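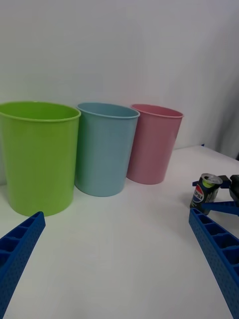 Robots Join the Packing Bench at Zallwood, and the Humans Get Longer Lunches

10 August 2026

ZALLWOOD – The newest hires at Wokelico's packing hall don't drink soda, which has not stopped the company from assigning them to it full time.

Wokelico, which puts together welcome sets for motels and conference centers, has handed the first step of its best-selling product to a pair of robot arms. The product is a can of something fizzy standing in a plastic cup. The step is putting the can in the cup.

For years this was done by people, and by all accounts done well. The hall employs 40 of them, and until this summer every one had taken a turn at what the staff call the cup bench, a job with the excitement of a parking meter and a slightly worse view. Turns lasted two hours. Requests to extend them were rare.

"I've had people offer me their vacation days to get out of it," said shift supervisor Kevin Sheehan. "I'm not allowed to take them. I looked it up."

The arms were set up by Vulley, a small automation firm that beat out two larger bidders, partly on price and partly, according to Sheehan, by answering the phone. They went to work in a corner of the hall previously given over to broken chairs. A full set still gets its napkin, snack bar and printed card from a person farther down the line, where the work calls for fingers of the older design.

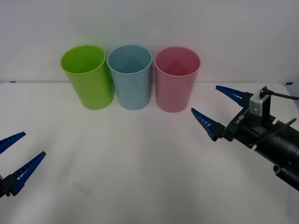 Training for the new setup takes an afternoon, and most of it concerns where to put things. The arms can cope with a can that has been set down a little crooked, but they like their table to stay where it is, and so do the people who look after them. Cups are stood in a row at the back in the house order of green, blue and pink, a sequence that staff can now recite in their sleep. The little pieces of blue tape at the back corners are not to be picked at, peeled, tidied or replaced with nicer tape. A cleaner with high standards removed one in the second week and received what Sheehan describes as "more emails than she'd had in nine years here."

The colors do mean something. Green goes to the motels, blue to conference centers, and pink to MacRitchie, a wedding venue on the county road that orders more soda than seems possible and is particular about its shade of pink. Under the old system, the bench worker read the order sheet and reached for the right cup. Under the new one, a worker called the bench lead types in the order, sets out the cups and cans, and watches the machines do the reaching.

Watching was supposed to be a small part of the job. In the first weeks it was most of it. People from shipping came over to see. People from accounts came over to see, and some of them had never been in the hall before and had to be shown the way back.

The novelty has worn off at different speeds. Dropped cans still draw applause, as dropped trays do in any cafeteria, though management has asked for less of it on days when clients are visiting. A dented can is set aside and ends up in the break room fridge, so the hall's interest in robot accuracy is not entirely pure.

As for output, the arms are slower than a person in a good mood. Wokelico's best bench workers could fill 100 cups in the time it takes the machines to fill 80, a fact the best bench workers bring up often. The company's answer is that the arms do not slow down after lunch, and that the best bench workers, given the choice, would not come near the bench anyway.

No one has lost a job over it, and the company has put that in writing through October, when the trial ends and the contract with Vulley comes up for review. What happens after October is the subject of a good deal of conversation by the time clock. Wokelico says it expects to keep the arms and keep the staff. The staff would like to see the second half of that sentence printed in the same size type.

In the meantime, the two-hour turns are gone, and the hours have been spread around the rest of the line. Card printing, which used to be rushed at the end of the day, is now finished by midafternoon. Lunch has gone from half an hour to 40 minutes, a change Wokelico calls a scheduling improvement and everyone else calls the robot lunch. 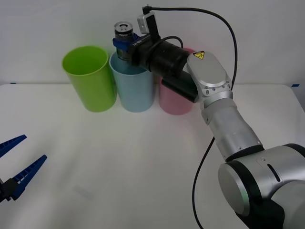 There have been losses too, of the kind that don't show up on a schedule. The cup bench was dull, but it was dull next to somebody. New hires started there, across from an old hand, and learned which forklift had bad brakes and which manager to ask about swapping shifts. Now they start on napkins, where the folding machine is too loud for gossip. Several longtime workers have said they miss the talk, if not the cups, and Sheehan has started pairing newcomers with a veteran for their first week to make up for it.

He has also had to invent the bench lead job more or less as he went. It pays a little more than general packing, and it comes with a folder. Some of the folder is about safety: stay behind the line while the arms are moving, keep sleeves and lanyards out of the way, use the stop button first and form an opinion later. The rest was written by Sheehan after questions from the floor, including whether it is okay to name the arms (yes), whether it is okay to name them after managers (no), and whether they can be left running over a fire drill (also no, and please stop asking).

Vulley sends a technician every other week to look things over and adjust the grip settings. Too firm and the cans complain. Too soft and the break room fridge fills up. The firm would like to try the arms on snack bars next, an idea that has been met on the line with polite interest, and a request to see how they do with the pink wrappers first.

MacRitchie, asked whether it had noticed any difference in its deliveries, said the cups were fine and the last batch was a touch too salmon.

Bench lead applications for the fall shift close at the end of the month. Sheehan has more names than openings, several of them belonging to people who once tried to give him their vacation days.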